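Hand-held gripper sessions in shared rooms: frequently asked questions

Last changed on Thursday, September 8, 2022. Valid for all Skernard rooms and for the partner rooms at Hirkura.

This page collects the questions which operators and room owners send to us most often. The full text of the rules is in the Vumska handbook. If this page and the handbook say different things, please follow the handbook and write to us so we can correct the page.

Who must read these rules?

Every person who holds a gripper during a recording, and every person who prepares the desk for it. Guests who only watch must read the short sheet at the door.

I already had the training at Ingvarsson. Must I repeat it?

No, if it was less than one year ago. Bring the paper or send us a copy. You will still do the room introduction, which takes one coffee break.

Can we record in a room that is normally used for other work?

Yes. Most of our sessions are in offices, computer rooms and kitchens, and this is what the project wants. The room owner must agree in writing before the first session. The agreement says which desks may be used, which objects may be touched and which ones must stay in their place. Equipment that is not in the agreement stays where it is, also when it disturbs the task.

Do we have to clean the desk before we start?

Not completely. The desk should look like a desk which people use. Please remove food, open drinks, papers with names, medicine, keys and access cards. Keyboards, cables, a closed laptop or an open one with a locked screen can remain. We received in August several sessions where the desk was made so clean that the task had no meaning any more, and these had to be repeated.

What about screens?

Monitors on the desk should be off or locked. A large screen on the wall may be on if it shows nothing private: no mail, no calendar, no chat. Check it from the place where you will stand, and check it again after each pause, as some screens wake up alone.

How many persons may work at one desk?

Two operators is the maximum. Before you begin, agree aloud who reaches first and on which side each of you will work. If both grippers come into the same area, the person who arrived second moves back. This rule has no exception, also when the second person is nearer to the object.

What is the smallest distance between two grippers?

We ask for 200 mm between the fingers of one tool and the body of the other. You do not need to measure it. When you feel that you must think about it, you are too near.

May I lean over the desk?

For a short time, yes. Keep both feet on the floor and do not put your weight on a monitor or on its stand. Loose hair, scarves and cords from a badge must be tied or taken away first. If you have to lean for the whole task, ask that the object is moved nearer or change your side of the desk.

Which objects can be picked up?

Light and closed things: cloths, bags, empty boxes, closed bottles. The limit is 300 grams for the standard fingers. Glass and sharp things are not allowed. Cables may be picked up only when they are disconnected at both ends, and you must know this yourself, not suppose it.

What should I check on the gripper?

Check it before each session, in this order:

1. The fingers open and close without noise or resistance.
2. The pads on the inner side are clean and no corner is lifting.
3. The marker plate is flat, fixed and without scratches.
4. The trigger returns alone when you release it.

If one of the 4 points fails, put a red label on the tool and take another one. Do not repair it with tape.

Why is the marker so important?

The position of the tool is calculated from it. Do not cover it with your hand or sleeve, and do not write on it. When it becomes dirty, use a dry cloth only. 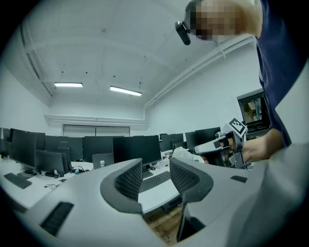 Two-operator work at a shared computer desk. The second gripper carries its marker on top.

Are head-mounted cameras allowed?

Yes, when everybody in the room has been told. The camera must sit firmly on the head before you take the gripper in your hand. Do not adjust it with the free hand during a task. Stop, put the tool down, adjust, and start again.

Are faces shown in the recordings?

Faces are pixelated before the material leaves our storage. A person who wishes to be removed completely can write to us with the room and the session number. We do not ask for the reason.

Something fell down or was damaged. What now?

Stop the recording and keep the file. Tell the room owner the same day and fill in form 527, also when the damage is very small. An operator who reports damage has no disadvantage from it.

How long may a session take?

Some people can work longer than others, so we give no fixed time for everyone. Please make a pause when your hand becomes tired, and change the hand only between tasks. The session leader may stop the work at any time.

My question is not on this page.

Please use the contact form of the Skernard office and write "room rules" in the subject. We answer in English. For questions about the Hirkura rooms, add the room number, because the door times are different there.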